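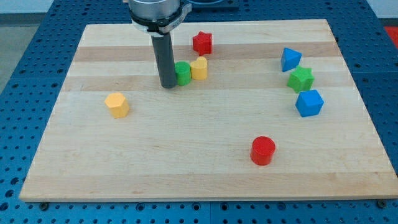 I finally made it to the Dosia open day, after missing the one in April because my car died in a parking lot outside Brullow. If you don't know Dosia, they make one of those video players that hands out points while you watch, and the points go into a little wallet that sits inside the player. I've been using it on a couple of cooking sites since last winter, mostly out of curiosity, so when they opened the Zulbridge office to the public I signed up the same night.

The office is on the second floor above a bank, and the elevator is slow, so take the stairs. They gave us name stickers and coffee (good coffee, weak lids) and split us into groups. Mine was a mix of small publishers, a few students, and two guys who run a fishing channel and asked the best questions all day.

First stop was the room where they watch for fake views. I expected this to be dull and it was my favorite part! They had a big wall display with sessions coming in, and the woman showing us around explained what sets off a flag: a tab that never loses focus, the same mouse path over and over, 15 players open at once on one connection. A flagged session still plays the video, it just stops earning. One of the fishing guys wanted to know what happens if you fall asleep with a long video running. Answer: after a while it asks if you're still there, and if you don't tap, the points stop. That explains my balance.

Then came the wallet demo. Each of us got a test account with 1000 points in it and a list of things to try, like tipping a channel, unlocking a video without ads, and sending points to the person next to you. Sending was quick. Unlocking took me three tries, and I wasn't the only one, because the confirm button hides behind the volume slider on a small phone. I told them so and somebody wrote it down. We'll see.

Lunch was sandwiches. The pickle situation was excellent.

The afternoon was a talk about publisher payouts, given in a room called Phillips (all their rooms have names, I never found out why). This was the part I had driven nearly 31 miles for, and I came away half happy. They walked through how ad money gets split between the site, the viewer and Dosia, and the slides were clear enough that I could follow along. What they wouldn't say is when smaller sites can cash out weekly instead of monthly. I asked, a student asked again in nicer words, and we both got "it's on the list." The same goes for moving points out to an outside wallet, which apparently works in testing but isn't open to regular accounts yet.

We wrapped up a bit before 6, later than planned, and they let us keep the test accounts for the rest of the month. I've been poking at mine since I got home and the history page is still a mess, with tips and rewards all lumped into one column.

If you want to go, the next one is Monday, July 17, 2023, same address. Sign up on their events page, bring a charged phone, and park behind the library, since the bank's lot is customers only and they do check.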